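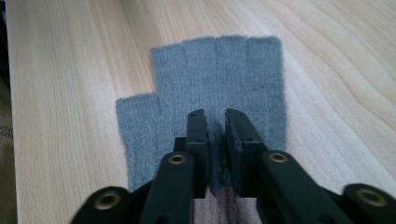
Fig. 1 – the gray glove. Fine ribs, short finger stubs, thumb stub on the left.

# Fingerless gloves: copying one, wearing it, fixing it

Rania Saab
Textiles workshop 1022, Branel College
Final report, February

## What the project was

The assignment was to take an ordinary knitted thing, work out how it is built, make our own version and say what we would change. I picked a fingerless glove. Reasons: small, cheap, I wear them at my desk all winter, and I didn't think a whole sweater was going to happen in one term (it wasn't).

The original is a plain gray one from Zellesach, the secondhand store by the bus station. No label inside, so no fiber content and no care instructions. I call it "the gray glove" through the whole report. My versions are A, B and C, 3 in total, all right hand or meant to be right hand. More on that under B.

Questions I started with:

- how are the finger openings shaped and why don't they unravel
- where does this kind of glove get worn out first
- can a beginner make one that fits as well as a store one

The second question kind of took over.

## Looking at the gray glove

It's a soft knit, a bit fuzzy, medium gray. Narrow ribs running the length of the hand. Each finger has its own short stub, so it is a real glove with the ends left off and not a tube with a thumb hole. The stubs finish flat. The thumb comes off the side, a good bit lower than the fingers.

Things I didn't notice until I tried to draw it:

**The finger stubs are not level.** Index is a little shorter and starts a little lower. Middle is the tallest. I had drawn all four the same in my first sketch, like a fork, and the glove I made from that sketch pulled across the knuckles. See Glove A.

**The notches between the fingers are shallow.** On a full glove they'd have to go all the way down to the web of the hand. When the stubs are this short you can cheat a bit and the hand still feels covered.

**The fuzz hides a lot.** Up close the outline is hairy and it's hard to tell where a stitch ends. I ended up pulling the fabric sideways with my thumbs under the desk lamp and counting ribs that way. Lost count a lot. The stitch numbers in my notebook are my best attempt and I would not swear to them, so I left them out of this report.

I did not unpick the original. The handout suggests it. But I only had the one and I wanted something whole to compare against at the end.

## Yarn and tools

Yarn was Ivura, gray, a 50 gram ball. One ball per glove with leftovers. I wanted a fuzzy yarn because the original is fuzzy, then regretted it every time I dropped a stitch. Fuzzy yarn grabs on to itself and you can't see what you're doing. If someone is doing this project next year: practice in something smooth and light colored first. Really.

Needles: double points from the workshop cupboard. Also a blunt sewing needle, stitch markers (bits of red thread – the plastic ones kept pinging across the room), a small crochet hook for rescues.

Pattern: I started from the Hjaltested sheet, the glove handout that gets photocopied for the workshop. It is for full fingers. I stopped each finger early and worked out the bind off myself.

## Glove A

Worked cuff up. Cuff was fine, hand was fine, I was pleased with myself. Then thumb.

The sheet has you put the thumb stitches on waste yarn and come back to them later. I did that. But when I came back there was a gap on each side of the thumb, big enough to poke a pencil through. Closed them up with the tail end and it looks lumpy. Feels lumpy too, right where you'd hold a mug.

Fingers: all the same height (the fork problem). Wearable but tight over the index knuckle and baggy at the little finger. I also bound off too hard. Normal bind off, normal tension, and the openings left red rings on my fingers after one lecture.

Learned from A: pick up extra stitches at the thumb corners, bind off with a bigger needle, believe the original about the finger heights.

## Glove B

Fixed the thumb. Extra stitches picked up at the corners and then decreased away in the next round. No gaps. Very happy.

Finger heights now copied from the gray glove, index set a bit lower. Much better over the knuckles. This was the biggest single improvement in the project and it cost no extra yarn or time.

However. I put the thumb on the wrong side. With ribs going all the way round there's no obvious front or back, so I could have just flipped it over, except that I'd already made the index lower on the other edge. So B is a right hand glove with the left hand's idea of where the short finger goes. It's in the box with the others. I still wore it for the wear test on the palm because the palm doesn't care.

Bind off was the stretchy kind this time. Too stretchy. Finger openings went wavy, like lettuce. They stay open and let the cold in.

## Glove C

The good one. Thumb as in B, finger heights as in B but on the correct side, and a compromise on the bind off: ordinary method, larger needle, and I stopped and tried it on after every finger. Slow. Worth it.

The edges lie flat. Not as clean as the gray glove, whose finger ends look almost cut with scissors, but flat.

I also made the cuff longer. The cuff on A kept riding up past the bone at my wrist and leaving a cold stripe between glove and sleeve. C tucks under the sleeve and stays there.

## Wear test

Wore A and C for 2 weeks each on typing, bike handlebars, carrying groceries. B only the second week because of the thumb situation. The gray glove got worn too, on days when I felt like it, so it isn't a fair comparison and I know that.

Notes copied from the notebook, tidied up a bit:

- Typing: no trouble in any of them. The wavy edges on B caught the corner of the space bar, annoying.
- Bike: all of them let wind through. Ribs open up when you make a fist, and that's where the air gets in. Longer cuff on C helped more than anything on the hand.
- Groceries: bag handles are what kills the palm. Fuzz on A rolled up into little balls in a line across the palm, exactly where the handle sits.
- Keys in the same pocket as gloves: don't. Pulled a loop on C between thumb and index. Eased it back with the crochet hook, still a bit of a shadow there.

So for the question about where they wear first, on mine it was the palm and then the base of the thumb. I'd expected the finger edges because they look like the weak spot. They were fine, even the lettuce ones.

## Rub test

Workshop has a block wrapped in denim for this. I rubbed the palm of A and then the palm of C, 50 strokes each, same direction, trying to keep the pressure even (by hand so, not very even). A had come out looser because I was still getting my tension sorted, C was tighter.

A went fuzzy fast and had pills along the whole strip. C had pills too but small ones and I could pick most of them off. I take it that a tighter fabric holds the fibers in better, which is what the course reader says as well. Only one glove of each so I'm not going to claim more than that.

Did not do the rub test on the gray glove. See above, only had the one.

## Mending

Not in the original plan. After the rub test A had a thin place so I used it to try two repairs.

Duplicate stitch over the thin area: follows the path of the old stitches with a new strand on top. Took most of an evening because of the fuzz. Nearly invisible afterwards and it makes a nice thick pad under the bag handle.

Woven darn: over, under, over, under. Faster. Stiffer. On ribbing it stops the ribs from stretching so the glove gets hard to pull on. Fine for a heel of a sock, wouldn't use it on a hand again.

If I were making a fourth glove I would do the duplicate stitch on the palm from the start, before there is any wear. Someone in the crit suggested a leather patch instead. Could work, I'd worry about washing it.

## Washing

Cool water, wool soap, rolled in a towel, dried flat on the radiator shelf with the radiator off. A grew sideways. C stayed put. B's wavy edges calmed down a little which I did not expect, then went back to wavy as soon as I wore it.

## What I'd change

Start with the drawing and spend longer on it. The whole fork mistake was in the sketch, the knitting just followed.

Swatch in the round, not flat. My flat swatch told me one thing and the glove came out another. I purl looser than I knit aparently.

Smooth yarn for the first one.

Mark the thumb side on the needle with a thread before starting the fingers. Would have saved B.

Ask for the stretchy bind off to be demonstrated instead of trying to learn it from the Hjaltested sheet, where the drawing for that step is mostly a photocopied smudge.

## Does it fit as well as the store one

C does, on the hand. Better at the wrist. The gray glove is still neater at the finger ends and the ribs are finer than anything I can do at this gauge. For the pair I'd go down a needle size and see.

## Handed in with this report

Gloves A, B and C, labeled with red thread at the cuff. Notebook. Leftover Ivura wound on a card. Swatches, flat and round. The gray glove is in the same box – please could I have that one back after marking.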